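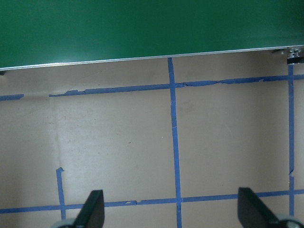 barrios_bench
Putting together next year's request for the Zestuvthorpe cell and I have 500 left after the arm lease. I want to spend it on spare fingers for the gripper. My lead wants a proper printed mat for the floor, as the blue tape grid is torn and flaking along the upper line. I say retape it and buy fingers. Opinions?

milance4
Mat. You will retape every month and the cells will never land in the same place twice. Stotus quoted us 2 mats for less than that.

kettlerow
Disagree. Tape is cheap. We went through 4 sets of fingers between April and the shutdown, and we lost days waiting on each one.

milance4
Then your approach height was wrong. That's a setup problem and you shouldn't budget around it.

kettlerow
Maybe so, but the line was still down.

barrios_bench
Could do one mat and one set of fingers. Does Stotus charge extra for custom grid spacing?

milance4
They did for us. Ask for it in the quote.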